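4. The grasp controller, and how we got it to hold on to a cup

4.1 What the controller has to do

I'll start with the part that ate most of our spring. The planner described in Section 3 hands over a wrist pose and a coarse hand shape, and then it pretty much washes its hands of the whole business. Everything between "the palm is near the object" and "the object is off the table and staying put" belongs to the grasp controller, which we call Coritard. It runs in simulation and on the bench with the same code and the same config file (we were stubborn about that, and I'm glad we were).

The inputs are small. Coritard gets joint positions, joint velocities, an estimate of the torque at each finger joint, and the object pose from the tracker. It doesn't see camera pixels at all. The output is a set of joint targets at 200 Hz, which the low-level drivers turn into motor currents. In simulation the drivers are replaced by a spring-damper model with limits on effort, and we'll come back to how badly we tuned that model the first time.

You could ask why we don't just learn the whole thing end to end. We tried! An early version took the object pose and the joint state and spat out finger targets from a single network, and it was lovely on boxes. On cups it had a habit of squeezing harder and harder near the mouth, where a tapered wall gives you a surface that wants to slide out of the hand. We could see the squeeze in the torque traces but had no good place in the network to reach in and fix it. So we split the problem into stages, each one small enough that a person can read the log and say which stage went wrong.

4.2 Stages

There are five stages: preshape, close, settle, lift and hold. Preshape and close are position controlled. The fingers move along a path from the planner's coarse hand shape toward the object, and each finger stops on its own when its estimated torque goes over a threshold. I should say that the thresholds aren't shared between fingers. The thumb carries a different load from everybody else in a wrap grasp, and giving it the same number as the index finger made the hand roll the cup before the others had caught up.

Settle is the stage I like best and the one reviewers of an earlier draft found hardest to believe in. Once all the fingers have stopped, we don't lift. We switch every joint from position control to a soft impedance law and let the hand relax against the object until the joint velocities drop under a small bound. If the object pose is still drifting at the end of the settle window, Coritard opens up and hands control back to the planner with a reason code. If it isn't drifting, the current joint angles become the new rest pose and a small inward offset is added on top.
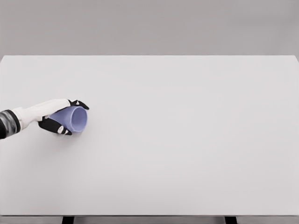
The size of that inward offset turned out to matter more than anything else in the config file. Too small and the object creeps under gravity during the lift. Too large and we're back to the old network's problem, with the fingertips pushing a tapered body out of the hand. We ended up scaling the offset with the angle between the fingertip force and the local surface normal, using the object model to look up the normal. When the angle is small the finger can push as much as it likes. When the angle grows, the offset shrinks, and the load gets passed to whichever fingers have a better contact. The load passing is a tiny quadratic program solved once per control tick, warm started from the last answer.

Figure 1. Simulated hand and arm holding a cup on its side above the table, with the mouth facing away from the palm.

Lift and hold use the same law as settle with the wrist moving. The wrist path is a plain minimum-jerk segment going up, followed by a stationary hold. During the hold we keep solving the quadratic program, and we keep watching the object pose relative to the palm. If the cup moves in the palm frame by more than the slip bound, the trial counts as a slip whether or not the thing ends up on the table. That's a strict rule, and a few of our friendlier colleagues told us it was too strict, but for the pouring and placing tasks we care about later, a cup that has shifted in the hand is already a failure.

4.3 The simulator side

All the training and most of the testing happened in a simulator wrapper we call Kamata. It's a thin layer: it loads the arm, the hand, a table and an object, sets up contact parameters, and exposes the same message types as the real drivers. We kept the surroundings as plain as we could manage, with one object at a time. There was a temptation to dress everything up with random textures and clutter, and for a vision policy that would be the right call, but Coritard never sees an image. Randomizing the wallpaper would have cost us render time and taught the controller nothing. What we did randomize was friction, object mass, the center of mass along the long axis, tracker noise and tracker delay.

Tracker delay deserves its own paragraph, I think. In our first round of experiments we modeled noise on the object pose and left the delay at zero, and the settle stage looked fantastic. Then we added a delay that varied from trial to trial and the drift check started to fire on perfectly good grasps, simply because the pose it was looking at belonged to a moment when the fingers were still closing. The fix was boring. We timestamp every pose at the source, keep a short buffer of joint states, and compare each pose with the joint state from the matching time. I'd put this in from day one if I were starting over — it's maybe forty lines of code and it made the logs readable again.

The other thing we got wrong was the finger effort model. Our spring-damper stand-in had generous effort limits, so the simulated fingers could hold a contact that the real motors would have backed away from. Annick Sawatzky spotted it while comparing torque traces side by side; the simulated ones had flat, tidy plateaus well over what the motor sheet allows. She lowered the limits and added a slow fade that stands in for heating, and the hold stage got a good deal worse right away. All of the numbers in this section come from after that change. We threw out the older ones.

4.4 Trials

We ran 1692 simulated trials with the final controller. Each trial drew a new set of physical parameters and a new starting pose, with the wrist pose coming from the planner exactly as it would on the bench. A trial ended in one of four ways: held, slipped, dropped, or handed back at the settle stage. Of the full set, 298 were handed back. I want to be careful with that number, because it's easy to read it as a pile of failures and we don't see it that way. A hand-back costs one replanning step and leaves the object on the table. What we'd worry about is a controller that never hands back, and an early tuning did exactly that, lifting every object it touched with great confidence and letting go of plenty of them.

Most of the hand-backs came from wrist poses that put the palm too close to the mouth of a tapered object. The upper fingers then reached past the rim and had nothing to press on, so the quadratic program pushed all the load into the remaining contacts and the object started to rotate. Coritard is doing its job in these cases, and the blame lies with the planner, which scores wrist poses by reachability and clearance and has no term for how much wall is left under each fingertip. Adding such a term is on our list. We held off here so that the planner would stay the same across every comparison in the paper.

The slips were more interesting and also more annoying. They bunched up at low friction, as you'd expect, but a second bunch showed up at ordinary friction with the center of mass shifted toward the mouth. With the object held sideways, that shift produces a moment about the grasp that the soft impedance law is slow to answer. Stiffening the law helped with these and made the tracker-delay cases worse. We settled on a schedule that starts soft and stiffens over the first part of the lift, and I'll admit the shape of that schedule was picked by hand after a long afternoon of looking at plots. A learned schedule would be a natural thing to try.

4.5 Tooling, briefly

Since people keep asking us about the logs, a few words on those. Every trial writes one file with the stage transitions, reason codes, all the joint data and the quadratic program's active constraints. We replay them in a small viewer named Bullidholm, which scrubs through a trial and draws the contact forces on the hand. The viewer can also rerun the controller on recorded inputs with a changed config, and that feature paid for itself many times over. You find a slip, drag the offset down a notch, rerun, and see at which tick the two outputs part ways. It can't tell you how the object would have moved afterward (the recorded poses are fixed, after all), so a promising change still goes back through Kamata before we believe it.

The config files live next to the logs, with a hash of one stored in the other. We learned to do this after spending most of a week chasing a regression that was just two people running different thumb thresholds. The comparison against the Priltbridge baseline in Section 5 uses the same logging path, the same trial seeds and the same slip rule, and both controllers get the timestamped pose buffer.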